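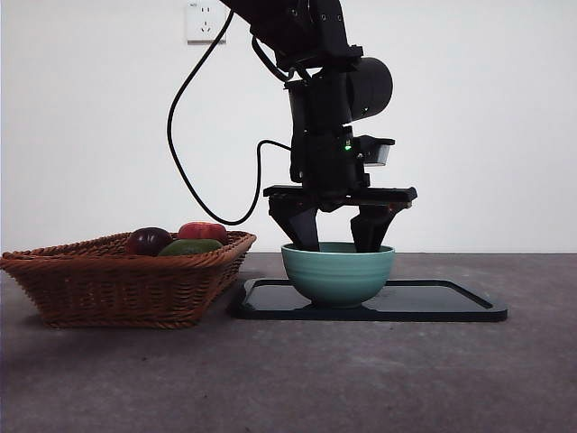
Teal bowl, black tray and fruit basket.

Skollau Asset Register Kit
Print this page | E-mail this page

Hi, I'm Lizeth Cuervo, and I look after the Skollau kit here at Gulau. I spent years in the finance office at Staltville before I came over to the selling side, so I've sat through plenty of audit visits with a spreadsheet that said we owned things I couldn't find (a stack of radios, a projector, one very expensive plotter). I still get a little sweaty thinking about it!

Skollau is a property register for small public bodies: towns, library districts, water boards, health departments. You get a handheld scanner, a charging dock, a label printer and the register software, all set up to talk to each other before the box leaves us. You stick a label on the thing, scan it, pick who has it and which budget line paid for it, and you're done. When the auditor asks where the tablets from last year's grant went, you pull up the grant and there's the list.

The part I'm proudest of is the "still in the box" report. Every item has an issue date as well as a purchase date, and if something has been bought but never handed to anyone, it goes on the report and stays there until somebody deals with it. You choose how long an item can sit before it shows up. I have mine set to 6 weeks in the demo, but a parks department buying in winter for summer will want longer, and you can change it by department.

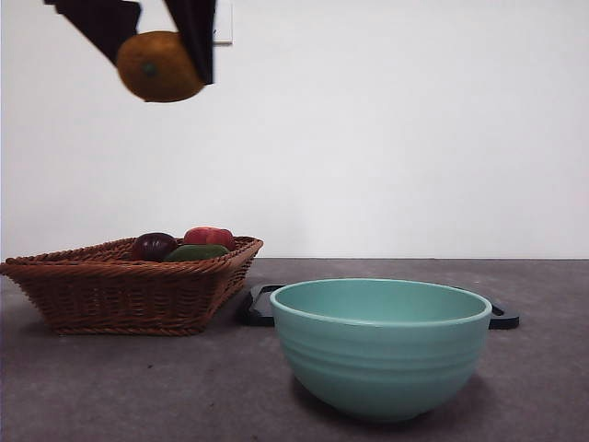 Labels come in two kinds. The plain ones are fine for desks, chairs and anything that lives indoors. The foil ones are for mowers, pumps and generators, and they cost more, so please don't do what I did and put foil on every stapler in the building. There are 130 plain labels and a small roll of foil in the kit. Refills are on the supplies page.

The scanner works without a signal, which matters if your storage is in a basement. It saves everything and sends it over when you dock it. If two people scan the same item on the same day, the software shows you both entries and asks which one to keep. It won't guess!

Benedicta Bonsu does our setup calls, and she'll go through your old spreadsheet with you before you import it. Please send it to her messy. She'd much sooner see the real thing, odd tabs and all, than a version you stayed late cleaning up. Pacheco moved over last August, and their biggest headache was the same truck listed under three different names, so she now checks vehicles first.

What it costs
The kit is $3,949, with the first year of the register software included. Purchase orders are fine. We'll quote in writing if your rules call for it, and I can split the quote between departments if that's how you pay.

What it won't do
It doesn't do payroll, invoices or bids, and it won't work out depreciation for you. It does export a plain file your accounting system can read, with the columns in whatever order you like.

You can add up to 3 more scanners to one dock. Past that you need a second dock, so call me first and I'll tell you if you really need one.

Page updated 1 March 2020

Print this page | E-mail this page

Search products
Enter keyword or part number
Go

Related items
Skollau foil label refill
Skollau plain label refill
Spare charging dock
Extra handheld scanner
Scanner belt holster
Setup call with import check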